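Histthorpe Community Kitchen
Dishwashing and Plate Return: Monthly Safety Checklist, with Comments
Filled in by Piroska Jakab, May 3, 2025

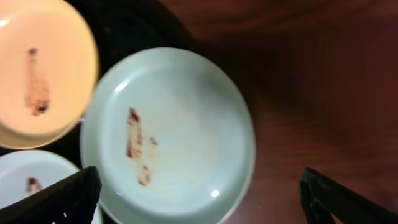 Hello again, everyone, and thank you for being so patient with me while I poked around behind the dish counter during the lunch rush. I've kept the same order as last time so you can hold the two sheets side by side, and I've written my comments under each line (more than will fit in the box, as usual!).

1. Dirty plates set down on the return side only
OK
Much better than November, when they were ending up next to the bread. The new tape line on the counter is a big help, though it's lifting at one corner and I'd love somebody to press it down or replace it before a sleeve catches on it.

2. Plates scraped before washing
Needs attention
Sauce is still going into the sink, and red sauce is the worst of the lot. Once it dries in a streak down the middle of a plate it hangs on through a quick rinse, and then we all end up scrubbing. Please scrape into the bin first, then rinse, then rack. The rubber scraper lives on the hook by the tap, and I did find it in the cutlery drawer again.

3. Rims and wells checked after washing
Needs attention
I pulled 50 clean plates from the shelf and sent three back. Tilt each one toward the light and run your eye over the flat part as well as the rim. Pale plates can be sneaky when they're shiny, so take your time.

4. Chipped or cracked plates removed
OK
One chipped side plate, already wrapped in newspaper and thrown out. Yu-na Yoo has ordered 18 replacements from Zonby, and they should match well enough.

5. Stacks kept to a safe height
OK, with a small grumble
The limit is still 18 dinner plates to a stack, with large plates on the low shelf. I saw one stack that made me nervous, and I had a kind word with the person who built it, who took it very well.

6. Floor by the sink dry, mat flat
Needs attention
There was a puddle at the left end of the mat both times I walked by. I think it's drips from the racks being carried across, so could we try setting the tray underneath before lifting? The wet floor sign was in the hall closet and it's now back beside the mop.

7. Dishwasher temperature and detergent
OK
The Rovix came up to temperature on both test cycles. Detergent is down to the last jug, and I've put it on the shopping list.

8. Gloves and aprons available
OK
Plenty of medium gloves and hardly any large. One box of 300 large would see us through the summer very comfortably.

9. First aid box stocked
OK
I added more of the blue bandages and signed the card inside the lid.

To do before the next check: Yu-na to fix the tape and order gloves, me to look into the drips, and everybody, please, to scrape those plates. If you'd like to talk any of this over, I'm in the kitchen most mornings, or leave me a note on the clipboard by the pantry door.

Piroska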